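Horo Server Notes
Thread by Filipa Aguiar

1/ Notes on the Jernwood salvage rework, now that it has been live long enough to measure. This covers the node timers, the contamination meter, the new badge track and the two bugs that cost people the most time. Everything was tested on Horo with a level-capped Trader and a level-capped Scout. No third-party tools.

2/ Background for people who left before the rework. Jernwood is the drowned forest zone on the far side of the Hesudel strait. It used to be a flat gathering zone with one world boss. Salvage nodes spawned on a fixed clock, so a group with a spreadsheet could clear the whole zone and log off until the next cycle.

3/ The fixed clock is gone. Each node now rolls its own respawn when it is emptied. The roll has a floor and a ceiling, and the ceiling drops as more players enter the zone. More people means shorter waits, up to a limit. Past that limit the timers stop moving and you are only adding competition.

4/ Wahyudi Sembiring and I logged 2,077 node pulls between us. Of those, 1,575 were common nodes (rope, hull plate, resin). The rest were sealed nodes, which need a pry tool and give contamination when opened.

5/ Sealed nodes are where the rework lives. Opening one adds to your contamination meter. The meter runs from zero to 100. It does not decay inside the zone. It decays slowly at the camp, faster if you use the wash station, and resets on death.

6/ Contamination effects by band:
Low: cosmetic only. Your footprints glow.
Middle: stamina regeneration is cut. Mounts refuse to be summoned.
High: hostile flora will target you through stealth.
Full: you die and drop your unsealed salvage.

7/ The tooltip says the high band starts "near the top of the meter." In our logs it starts well before that. If you play a Scout, leave as soon as the footprints change from green to white. The stealth icon stays lit in the high band, so you cannot use it as a check.

8/ Badges. There are five in the new track: Driftpicker, Resin Hand, Sealbreaker, Clean Boots and Warden of Jernwood. The first two come from normal play. Sealbreaker wants sealed nodes opened without dying, and the counter is per character. Alts do not share it.

9/ Clean Boots is the one people get wrong. The text reads "Leave Jernwood with full salvage and no contamination." It checks the meter at the zone line, not at the camp. Washing at the camp and then walking out past the resin pools will put you back above zero. Take the east path. 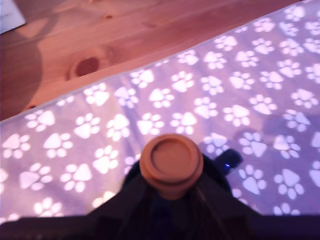

Horo, 8/7/24

10/ Continuing with the currency side. Salvage tokens are bound to the character until you hand in the first Wijaya contract. After that they are bound to the account. If you plan to gear an alt, do the contract before you farm. Tokens earned earlier do not convert.

11/ Wijaya is the trading house NPC on the upper dock. The contract is a short chain with three stops. The second stop has a dialogue branch. Both branches give the same reward, but the "press him for details" branch unlocks a collection page that cannot be reached any other way.

12/ The collection page is called Manifest of the Hesudel. It has nine entries. Seven are ordinary drops from sealed nodes. One is on the wreck itself, under the stern, and needs a breathing item. One is sold by Wijaya for 846 tokens.

13/ That price is not a typo. Aiman Halim asked on the forum and got the standard reply that it is intended as a long-term goal. At a moderate pace with contracts running, it took me nine sessions. Without contracts I would expect it to take more than twice that.

14/ Cheapest route to the tokens, in order:
Daily contract first. It is the best return in the zone.
Sealed nodes on the west bank until the middle band.
Back to camp, wash, repeat.
Skip the boss unless you need the hull fragment. It pays poorly for the time.

15/ On the boss. The Rootmother has the same health as before but the adds are new. They spawn from contaminated players. A raid that goes in clean sees very few. A raid that comes straight from farming will be buried by the second phase. Wash first. Ask your group to wash first.

16/ Loot from the boss is now personal. The trade window is short and only covers players who were present at the kill. Release and run back if you must, but be inside the ring when it dies. Afiq Kwok lost a fragment by standing one step outside it, and support would not restore it.

17/ Bug one. If you crash or disconnect with a sealed node open, the node is consumed and the contamination is applied, but the loot is not. Reproduced four times. A ticket is open. Workaround: none that I trust. Do not open sealed nodes if your connection is bad.

18/ Bug two. The wash station stops working if two players use it in the same tick. The animation plays and the meter does not move. Step off, wait for the other player to finish, step back on. Changing channels also clears it.

19/ A minor one: the map shows the old boss marker. The Rootmother now spawns at the north pool. The marker still points to the south pool, where there is nothing except a fishing spot. The fishing spot is decent.

20/ Corrections from replies. Rohani Wattimena points out that Traders get a passive at the second rank of Appraisal that shows sealed node contents before opening. This is correct and I had it disabled. It changes the math for Traders. You can skip the low-value nodes and hold the meter down for much longer.

21/ With that passive on, my tokens per trip went up noticeably. I do not have enough trips logged to give a figure I would stand behind. I will post one when I do.

22/ Several people asked whether contamination stacks with the poison from the marsh beetles. It does not. They are separate meters. The beetle poison does interrupt the pry animation, and an interrupted pry still costs tool durability. Clear the beetles before you start.

23/ Tool durability: the iron pry is enough for the common route. The steel pry lasts longer but opens at the same speed. The only pry that opens faster is the Warden's, from the last badge, by which time most of the work is done. If you are short on tokens, stay with iron and carry a spare.

24/ On grouping. Sealed node loot is shared in a party of up to four, and so is the contamination — but only the opener takes the full amount. Everyone else takes a reduced share. Rotating the opener is clearly better than having one person do all of it. Call the rotation out loud or in chat. Two people prying the same node cancels both.

25/ What I have not tested: the night spawn table, the fishing collection, and anything that needs the guild ship. If you have logs for night spawns, send them in the same format as the sheet (node type, time, channel, meter before, meter after). Screenshots without times are no use to me.

26/ The developers have said the badge track stays open until November. The zone itself is permanent. The Manifest page is also permanent as far as I can tell, but the wording in the patch notes is loose, so finish it early if you care about it.

27/ Sheet is updated with the Trader numbers separated out from the Scout numbers. Old columns are kept on the second tab. Next thread will be the dock crafting recipes, most of which have the wrong material listed in the game window.

38 replies · 61 reposts · 214 likes

We use cookies to keep you signed in and to remember your display settings. Accept / Manage

Contact · Terms · Privacy · Back to top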